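Luvstead Wall Panels by Serkmont
Lightweight boards for dry interior walls

Product code: Luvstead 842
Category: Interior panels and accessories
Availability: Made to order, new colours from July

Luvstead is a range of thin decorative boards for walls in homes, small offices, shops and waiting rooms. The boards are fixed directly on the existing wall with adhesive, so the old plaster can stay in its place if it is firm and clean. We make them in our workshop since the first Serkmont catalogue, and the range has grown slowly, mostly after requests from fitters.

The surface is matt and can be wiped with a soft cloth and a little mild soap. Please do not use cleaning powder or a rough sponge. Small scratches may be repaired with the colour stick which is delivered with every order.

Colours

The standard colours are Chalk, Oat, Pale Green, Mist Grey, Light Blue and Slate. The Slate colour was added by Pejman Hashemi, who is responsible for our colour samples, and it is a little darker in the evening light than customers expect. We advise you to order a sample before you decide. Samples are sent by post and the price is deducted from your later order.

Colours from different production batches can have a small difference. If you need boards for one long wall, please order all of them together and mention this in the order form.

Dimensions and weight

Thickness: 9 mm
Width: 842 mm
Height: cut to order
Edge: straight, or rounded corners on request
Pack: 2 boards, with paper between them

The weight depends on the height and is written on the label of each pack. A long board is not heavy but it bends, therefore it should be carried upright by two persons.

What is included

Boards in the ordered height
Colour stick
Printed fitting guide
Terkex adhesive, if selected in the order

Terkex is our own adhesive for these boards. It stays workable for enough time to correct the position, and it has only a weak smell. Other adhesives for panels may also be suitable, but we have not tested all of them and we cannot give the guarantee in such case.

Before fitting

Bring the boards into the room one day earlier and open the packs. Check the wall with a long level and fill deep holes. Paint which is coming off must be removed. Tiled walls need the Esteban primer, sold separately under number 153.

Storage in the room

Boards are best stored flat on a dry floor. For a short time they may lean against a wall, with the lower edge protected and away from any radiator. Keep the larger panels separate from the thin ones, so that you can take each one without moving the others.
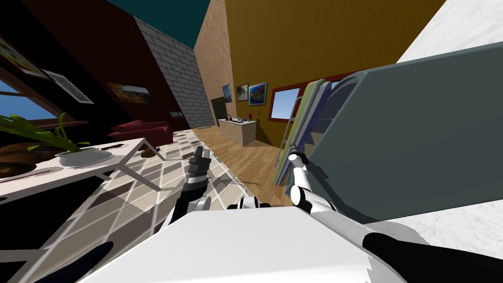
Delivery and returns

We deliver to the ground floor. Please check the corners of the packs before you sign the paper of the driver. Boards cut to a special height cannot be returned, but uncut boards in closed packs are accepted.

For questions about measuring or quantity, write to Crescencio Bermúdez at the Serkmont order desk. Please add a simple drawing of the wall with the doors and windows marked.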